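Drucken | Per E-Mail senden

Kapitel 4
Vom Einweg zum Umlauf: Mehrwegsysteme an Hochschulen

Wer je versucht hat, einer Hochschule das Wegwerfen abzugewöhnen, kennt die drei Phasen des Vorhabens. In der ersten hängt ein Plakat. In der zweiten hängt neben dem Plakat ein zweites, das auf das erste hinweist. In der dritten wird der Einwegbecher um 20 Cent teurer, und auf einmal wird gerechnet. Dieses Kapitel beginnt dort, wo gerechnet wird.

Die bisherigen Kapitel behandelten Abfall als Menge: Wie viel fällt an, wohin geht er, was kostet die Abfuhr. Ein Mehrwegsystem verlangt eine andere Betrachtung. Ein Gefäß im Umlauf hat einen Ort, einen Zustand und eine Umlaufzeit, und alle drei entziehen sich gern der Verwaltung. Die Hochschule Rornley, die uns durch das Kapitel begleitet, schaffte zum Wintersemester 3000 Becher an. Im Januar stand davon noch ein ansehnlicher Teil in der Mensa. Der Rest befand sich, um es im Ton des damaligen Berichts zu sagen, »in verlängerter Nutzung«, also in Wohnheimküchen, als Zahnputzbecher und mindestens einmal als Übertopf für einen Kaktus.
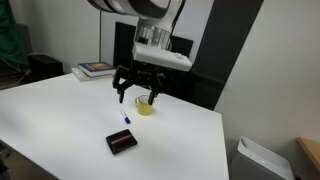 Die Umlaufzeit ist die Größe, an der sich ein Mehrwegsystem entscheidet. Gemeint ist die Spanne zwischen zwei Ausgaben desselben Gefäßes, einschließlich Transport, Spülen, Trocknen und jener Zeit, in der es auf einer Fensterbank steht und auf bessere Menschen wartet. Je kürzer sie ausfällt, desto weniger Gefäße braucht der Betrieb, und desto eher gleicht sich der Aufwand der Herstellung aus. Überraschend viel hängt dabei am Aussehen. Ein kleiner gelber Becher wie der auf dem Tisch im Bild fällt zwischen weißem Mensageschirr sofort auf und wandert seltener versehentlich in den falschen Spülkorb. Er gefällt allerdings auch, und was gefällt, kommt später zurück. In Rornley entschied man sich nach längerer Beratung für Grau.

4.1 Pfand oder Ausleihe?

Zwei Modelle haben sich an Hochschulen verbreitet. Beim Pfandmodell zahlt man, in unserem Fall 2 Euro, und erhält sie bei der Rückgabe wieder. Das versteht jeder, auch um halb acht Uhr morgens. Der Nachteil: Ein zu niedriges Pfand wird als Kaufpreis aufgefasst, und zwar als günstiger. Ein zu hohes treibt die Leute zurück zum Pappbecher, den sie dann mit gutem Gewissen verwenden, weil sie das Mehrwegsystem ja immerhin erwogen haben.

Beim Ausleihmodell wird das Gefäß auf den Studierendenausweis gebucht. In Rornley hieß das zugehörige Programm Nelik. Es verschickte nach Ablauf der Frist Erinnerungen, anfangs freundliche, später solche, die man sonst nur aus der Bibliothek kennt. Das Modell liefert gute Daten zur Umlaufzeit, setzt aber voraus, dass jemand sie liest.

4.2 Wo gespült wird

Die Spülküche kommt in Konzeptpapieren meist auf der letzten Seite vor, in Klammern. Dort gehört sie nicht hin. Temperatur, Auslastung der Maschine und Länge der Wege beeinflussen die Bilanz erheblich. Eine halb leere Maschine, die aus Prinzip läuft, ist kein Beitrag zum Klimaschutz. Das gilt auch für den Lieferwagen, der eine Kiste Becher quer über den Campus fährt. In Abschnitt 4.5 vergleichen wir die zentrale Lösung mit der Nebenstelle Vumanden, die ihre Becher selbst spült und darauf einen gewissen Stolz entwickelt hat.

Zum Weiterlesen in diesem Kapitel: Abschnitt 4.3 führt die Schwundquote ein, Abschnitt 4.4 berechnet daraus den Nachkaufbedarf. Taschenrechner bereitlegen.

Drucken | Per E-Mail senden

Kommentare (3)

mensagast_k
Ich besitze zwei dieser grauen Becher. Sie sind in verlängerter Nutzung.

Umweltreferat
22. Dezember 2020
Brauchbare Einführung, wir nehmen sie fürs Tutorium. Mir fehlt in 4.1 die Mischform: Ausleihe mit Gebühr erst nach Fristablauf. Kommt das noch?

spuelkueche_sued
Danke für 4.2. Bitte noch ergänzen, dass Deckel extra gezählt werden müssen. Die verschwinden schneller als die Becher.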